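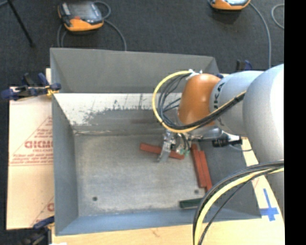 The Tavholm toy library is getting its big floor blocks back, and I could not be happier about it! I spent a good part of October poking my head in the door and asking when the long ones would be out again (the answer was always "soon"). Well, soon has a date now. The block room opens again right after the New Year, and sorting is going on this week. They're using big gray metal bins for it, with the long blocks lying flat on the bottom, and there's a reddish-brown one in there that I would have fought my sister for when I was six. The bins sit up on a pale wooden tabletop while the sorting is going on, and from there they'll go down to the low shelves where short people can get at them.

If you're new in town, the toy library is the side door of the old Stougaard furniture store, the one with the green awning. You borrow toys the way you borrow books. The block room is the exception, because nothing in there goes home with you. You come in, you take your shoes off, you build, and at closing time you help put it all away. My kids spent most of one winter in that room and I still find myself stepping high over things that aren't there.

The room closed in the fall when the floor had to come up. While it was closed, somebody finally took a hard look at the blocks, which had been living in cardboard boxes since before I moved here. There are more than 3000 pieces, if you can believe it, and a lot of them had splinters or chewed corners. The worst ones are gone. The rest got sanded, and the library bought 100 new long blocks to make up the difference, paid for by the Vurnent Street book sale. So if you bought a sack of water-stained mysteries from that sale, as I did, thank you, and enjoy your mysteries.

The big change is how everything gets put away. The old boxes were labeled by set, which meant you had to know what set a block belonged to, and I never once did. Starting in January it goes by length. Long blocks get their own bins, middle-sized ones go on the open shelf, and the little stuff (arches, wedges, those half circles that always roll under the radiator) goes in tubs by the window. Color doesn't matter anymore. I asked twice, as I know there are parents in this town who sort by color and will want to keep doing it. You're welcome to, but the next kid is going to undo it.

I did wonder whether metal was a good idea, noise being what it is in there. We'll see! The library says felt pads are coming for the bottoms, and metal wipes clean a lot faster than cardboard ever did. They've also asked that blocks be laid in flat and not dropped, and that grown-ups do the lifting. A full bin is heavy.

The first thing on the calendar is a building morning with the Trikamo after-school group, who have plans for a mountain. They want it scaled to Mount Fuji, 3776 meters, and they've been working out on graph paper how many blocks high it has to be before it runs into the light fixture. Families can come and build foothills. After that the room goes back to its regular hours, mornings for the little ones and afternoons for everybody else, with builders aged 3 and up welcome in the afternoon too as long as a grown-up stays.

A few last bits. Socks, please, as the new floor is slick in bare feet and cold besides. Strollers stay in the front hall. If you have any long blocks at home that wandered off in a diaper bag (it happens, one of them was at my house until last month), there's a return basket just inside the door and no questions will be asked.

Posted December 29, 2024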